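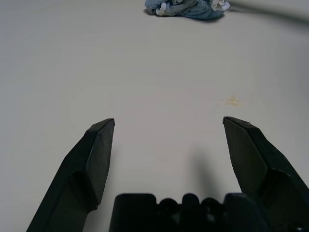 Leemans Folding Desk, the 51 inch one
Reviewed by Thilini Rathnayake, 5 December 2021

I bought this in October with my own money after reading a lot of five-star write-ups that all seemed to use the same sentence about "transforming your space." My space has not been transformed. I have a desk.

The box says two minutes to set up. It took me 31, and that was with Bayu holding the other end. The legs lock with a spring catch that has to be pushed in and turned, and the one on the left rear corner needs a lot more force than the others. The manual is a single sheet of drawings, and the drawing for this step shows a different catch.

Once it's up, it's better than I expected. It doesn't rock on our kitchen floor, which is far from level. Typing is fine. Writing by hand is fine too unless you lean on the front edge, and then the whole thing dips a little and comes back. Leemans says it will carry up to 800 pounds. I don't believe that for a second and I'm not going to be the one to test it. My monitor and a printer haven't bothered it.

What does bother me is the talk of folding it away every evening. Who does this? It's heavy, the hinge pinches, and you have to clear everything off first. I folded it twice in the first week and not once after that.

The cable clips it comes with fell off within days. I asked Sidbridge, where I ordered it, for another set and got a polite email telling me to contact Leemans. Still waiting on Leemans.

If you want a plain desk that can go in a car, this will do. If you're paying extra for the folding part, try one in a store before you order, and bring somebody with strong thumbs.

Three stars.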